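Re: [mobile-users] Nisano 2 desktop sync, anyone tried it?

On 26 September at 9:14 pm, a list member wrote:
> The new Nisano is out for Mac and Windows and the desktop
> client finally syncs with the phone. They say messages show up
> everywhere in under 60 seconds, even on a bad connection. I'm
> thinking of moving our whole office off Landex. Any reason
> not to?

I can think of a few.

Under 60 seconds is not much of a promise for a chat program. Landex is ugly and I complain about it every week, but when I type something on the laptop it's on my phone before I can pick the phone up. If the best number Nisano can put in a press release is a minute, I'd like to know what the bad number is.

I put the beta on two machines and an old Android phone. Text synced fine. Read status didn't -- I cleared a thread of 279 messages on the desktop and the phone went on showing every one of them as new until I logged out and back in. The release notes for the final version say "improved reliability" and leave it there. Has anyone seen a list of what was fixed? I asked on their forum and got a link to the same release notes.

> It also imports your old history, so nothing gets lost.

It imports text. My attachments came over as file names with nothing behind them. Maybe the final build does better, but try it on one account before you tell an office full of people their history is safe. 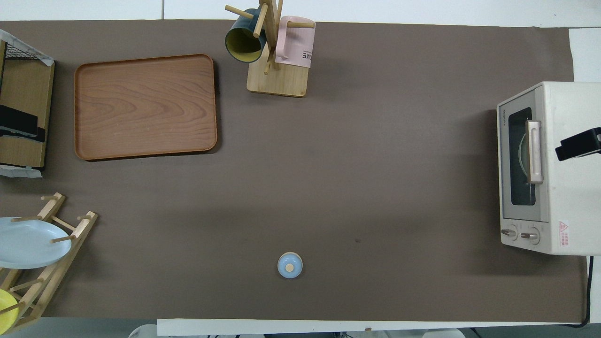 Then there's the question of who runs the servers. The support page lists a company called Brotudell with an address in Cáceres, and the privacy policy names a different one. There may be a dull explanation for that. I'd still want to hear it before putting client conversations on there, and I'd want to know what happens to the free plan once they have enough users.

What does the paid tier cost per seat, by the way? The pricing page only says "contact us", and in my experience that never means cheap.

If you do go ahead, keep Landex running next to it for a couple of months and post what you find. I'll try the final build on the old phone when I get a chance.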